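Review: Vekel wall hook set for teaching a robot to handle plastic bags

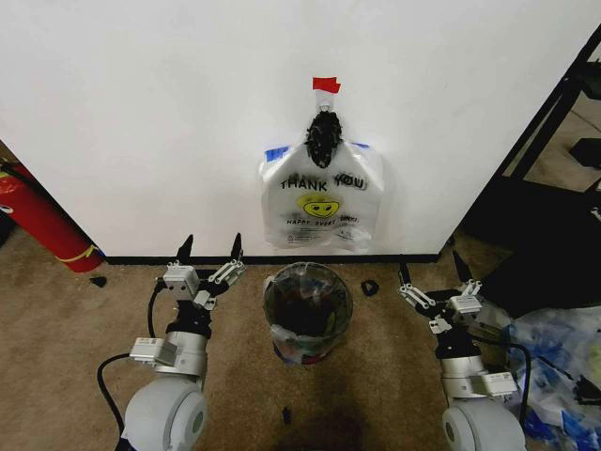
I bought the Vekel hooks for one reason. In our lab we collect demonstrations for a learning system, and the task this spring is bags: take a thin shopping bag from the wall, open it, put it in a wastebasket as a liner. An operator moves the two arms by teleoperation, the cameras and joint positions are recorded, and each good attempt becomes one example. For this work you need to hang a bag again and again at the same height, and our old solution was a nail.

The set has 2 hooks, each with a small adhesive plate. We put one of them on the wall over the wastebasket and kept the other as a spare. Mounting was simple. The instruction sheet asks to clean the wall with alcohol and wait one night before hanging anything. I followed it, and I recommend the same to you, even if you are in a hurry.

First, the good side. In four weeks we recorded over 900 episodes with this hook and it did not move on the wall. The arms are not gentle. When the operator pulls down too early, the whole load goes to the hook, and with the cheaper Lurnar ones that we tried in November the plate came away from the paint in the second session. The Vekel plate stayed. The shape is also good for us, because the opening is wide and a clip can hang from it without any fine adjustment. The person who resets the task needs a few seconds only, and this matters when you do it all afternoon.

Now the less good side. The hook alone does not hold a thin bag in a useful position. The bag turns, or it closes on itself, and the gripper fingers cannot find the edge. We gather the handles in a clip and fix the upper corners to the wall with painter's tape. Then the front of the bag faces the arms and the middle is a little open. It works well, but the tape is one more thing to replace, and its position is never exactly the same. For training I consider this small variation useful. If you need strict repeatability for an evaluation, you will be less happy.

The hook is white and so is our wall. For the policy it makes no difference that I could measure, but for the operator, who sees the wall through a camera, it is hard to judge where the hook is. I put red tape directly over it and the complaints became fewer. A version in a dark color would be welcome. I wrote to Vekel to ask for it and received a polite answer without a date.

One advice about the bags, if you plan a similar collection. Use different ones, with print and without, and do not throw away the crumpled ones after the first use. Our first policy saw only new bags and it failed on old ones almost every time. We now keep a heap on the floor near the right arm and take from it without choosing.

I also looked at the Kovalchuk magnetic holder. It is stronger, but it needs a metal surface behind it, so for a painted wall it is not an option. The Flernmont rail is good if you want to change the height often. I found it too expensive for a single bag.

Would I buy the Vekel set again? Yes, and I already ordered 2 more for the second station.

Rating: 4 out of 5. I took off one point for the color.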